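Folding T-shirts: tips from a robot study

Folding clothes is hard for robots, and the fixes that help them work well at home too. The Wornby project at Flallport recorded 617 T-shirt folds done by people using hand-held grippers, then trained a robot on the recordings. Maxine Pomare, who ran the tests, passed along what carried over.

Start with the shirt flat, neckline away from you. Folds that began on a bunched-up shirt failed most often, and the trouble was nearly always at a shoulder. Pull each sleeve out to the side before you fold anything.
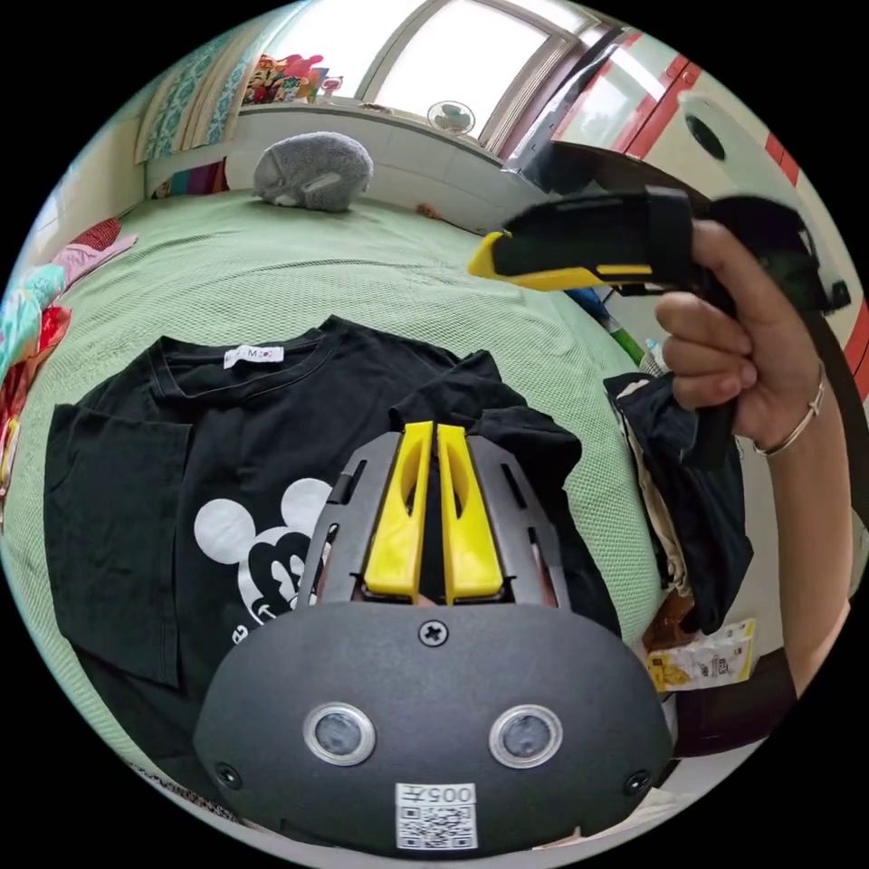 Use a bed if you don't have a big table. A textured bedspread holds the bottom layer still – a slick sheet lets it slide. Pick a cover in a different color from the shirt so you can find the hem quickly.

Pinch with 2 fingers, close to the seam. The seam is stiffer and the fabric follows it. Lift only as high as you need to clear the layer below.

Keep the unfolded pile off to the side. The robot grabbed the wrong sleeve 9 times when clothes were too close, and people do the same on a Sunday evening.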